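June 20, 2019
Search this site Search
Progress report to the Flovier fund, from the Traltow teaching-by-hand project

Hello again! Since the last report we've mostly been driving the arm ourselves, over and over, so it has something decent to learn from. The task is still the cable rack, and we're doing it all in the simulator for now (the real bench in Jadton won't be ready until November, which I know is later than I promised).

We have 119 full demonstrations saved, 54 of them done with the new hand controller. I threw out 13 more where I got the wrist into a silly angle and had to wiggle my way back out. My first tries were slow and jerky, and you could tell from the logs exactly where I'd stopped to think. I'm a lot smoother now, and I've quit trying to turn the wrist and lower the arm in the same move!

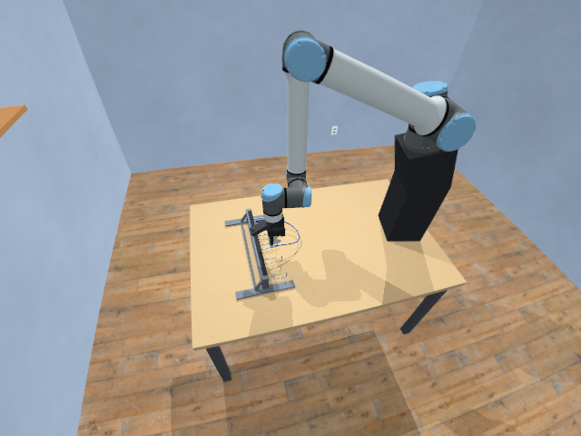

The simulated rack, arm and cable, in both views:

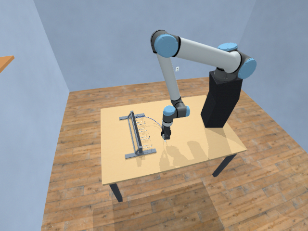

Krajčí, who tried the controller for an afternoon, wrote back that the hard part is depth: on a flat screen it's a guess how far the fingers are from a hook, and a second view would help more than a faster arm. I agree, and I've moved that to the top of the list. The same note asked for a slow mode on the last bit of the approach, so I've put in a button for it.

Money: we've spent 896 dollars of the equipment line, nearly all on the controller and a spare. Nothing else to flag there.

Next up is a second camera view on the operator's screen, then another batch of demonstrations, then the first training run on the whole set. I'll send the numbers from that run as soon as I have them.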